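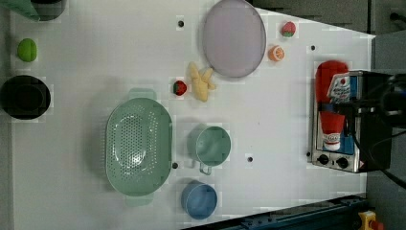
Play kitchen pieces on a white table: colander, measuring cup and plate.

Titham Print and Home Fair: a visit report

The fair is held each July in the old rope works at Titham, ten minutes on foot from the station. I went for the morning and stayed until they started folding the tables at 4. Entry was free before 10 and the line at the door was short.

There were 104 stands this time, spread over two floors. Most sell things for walls: posters, framed prints, maps, fabric hangings, a few mirrors. The rest is small home goods. The floor plan handed out at the door had the upstairs numbers running the wrong way, so I walked past stand 61 twice before I found it.

I had come mainly for Keltavbridge, a poster printer that makes reprints of old railroad and seaside designs. They had the long wall on the ground floor and had hung it by color, with the blues at one end and the reds at the other. It made the designs harder to find by subject but it did show how a print might sit in a room. They offer three papers. The matte is the cheapest and, to my eye, the best for the older designs. The satin paper picked up the overhead lights badly. The third is a thick cotton paper that costs nearly double, and you would want it framed behind glass.

Graciela Cáceres was running the stand and took me through the sizes. The small print is the one most people buy, she told me, and then a fair number come back for the large one when it looks lost over the couch. Her suggestion was to tape newspaper to the wall at the full size first and leave it there for a few days. I have since done this in my hallway and went down a size.

The Keltavbridge catalog runs to 400 designs, but only 169 were on the wall. The others were in flip racks, and the racks were crowded by 11. If you plan to go through them, do it early.

Upstairs was quieter and better lit. Lobo sells frames only, in oak, ash and black-painted pine, cut to order and mailed. They had sample corners on a board so you could hold a print against each one. I liked the ash. The wait is three weeks, and they do not ship glass in the largest size, only acrylic. Bring your exact measurements in inches if you want to order at the stand. I had mine in my phone but had measured the image and left out the border, so I ended up ordering from home.

Next to Lobo was a short row of stands for children's rooms, with alphabet posters and height charts.
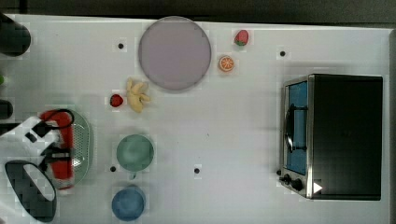

Toy fruit, a lavender plate and a few bowls.

Height charts were the busy item in that row. Most were canvas with a wooden bar at the top, and one seller will paint a name on while you wait. I was told 20 minutes and it took closer to 40, but the lettering was neat.

Kamora had the corner room to themselves. They print maps, mostly coastlines and rivers, in one or two inks. The river maps were the best thing I saw all day and also the most expensive. Bríd Ó Briain draws them and prints them at a shared press, and she gave a talk at noon on how the second color is lined up. It was meant to last half an hour and ran well over, mainly on questions about paper stretching in damp weather. There were not enough chairs. I bought the smaller of the two estuary maps, number 217 in the run, and she wrapped it in a tube with card at both ends – it got home without a crease.

A few practical notes. The stairs are steep, and the elevator is at the back behind the coats, with no sign to it. Some upstairs stands take cash only and the nearest machine is at the station. The cafe did soup, rolls and a decent lemon cake, but the soup had gone by 1. You can leave heavy purchases at the door desk for free, and they give you a numbered tag. Keep the tag, as the desk got busy toward the end and people without one had to wait.

Prices overall were a little higher than last year. Unframed posters on the ground floor were mostly within reach, and several sellers took something off if you bought two. Almost no one had a discount on framed work. The end bins near the exit held prints with bent corners at half price, and for anything going in a frame with a mat that damage would not show. I got a harbor print there that Keltavbridge was selling at full price 30 feet away.

Parking is limited to the lot across the road, which was full when I passed it at 9:45. The train is easier. Next year's dates were not posted yet when I left, but the door desk is taking names for the mailing list.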